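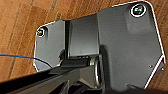
How to record good demonstrations by remote control

Last updated: 2023-10-02

I wrote this guide for new people at Ellholm who will teach the arm by remote control for the first time. You don't need to know programming. You need two free hands, some patience, and the recording program Drorkier already installed on your computer.

Before you start

Put the robot in its rest position and switch on both controllers. Open Drorkier and check that the head camera and the wrist camera both give a moving picture. If one of them is frozen, close the program and start it again. Do not begin to record with only one camera, even if you can see the robot well with your own eyes. The robot will learn from the cameras and not from your eyes.

Look at the cables also. A cable that lies free now can be pulled tight when the arm turns. Move the arm slowly through the whole task one time without recording, and watch the cables while you do it.

Step 1. Write the task in one sentence

For example: "Pick up the metal part and put it in the tray." If you need two sentences, you probably have two tasks, and it is better to record them separately. Write where the task begins and where it ends. For me the end is always the same: the gripper is open and the arm is back in the rest position.

Step 2. Practice

Do the task ten times before the first recording. In the beginning everybody moves too fast and then stops in the air to think. These stops are a problem, as the robot will copy them. A slow movement without stops is much better than a quick one with three stops.

Dark and shiny metal is difficult in the wrist camera. The edge can be very bright while the middle is almost black. Come to the part from the side where you see the edge clearly – you will then find the right place for the finger more easily.

Step 3. Record

Press the left pedal to start and the same pedal to stop. Wait one second before the first movement and one second after the last. If you drop the part, stop, mark the recording as failed and go on with the next one. Don't delete it. Failed recordings go in their own folder and we sometimes use them later.

For a simple task I record 60 demonstrations. For a task with both arms I record 100. After each ten, rest your hands for a few minutes.

Step 4. Change something

Move the part a little after every recording, and turn it too. When the task includes driving the base, also change the place from where you start. In the head camera, a start on the brown carpet beside the foosball table looks very different from a start on the tiles close to the counter, and the robot must know both.

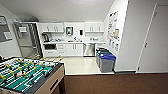

Derek Staniforth asked in the comments if it would be enough to record from one starting place and let the software shift the images afterward. He had tried this with Aditz in August and had made 1,000 changed copies in one evening. My answer is that it helped us a little for tasks on a table. When the base drives, it did not help, because a shifted image doesn't show what was hidden behind a corner. Derek, if you have other results, please write them, I would like to compare.

Step 5. Check the recordings

Play each recording at double speed. I look for four things: a long stop, a frozen camera, a missing start and a missing end. Remove the pieces before and after the task with the trim button, but leave the middle as it is.

Then give the folder a name with the task and your initials, and copy it to the Wannasri drive. The training starts at night, so copy the folder before you go home.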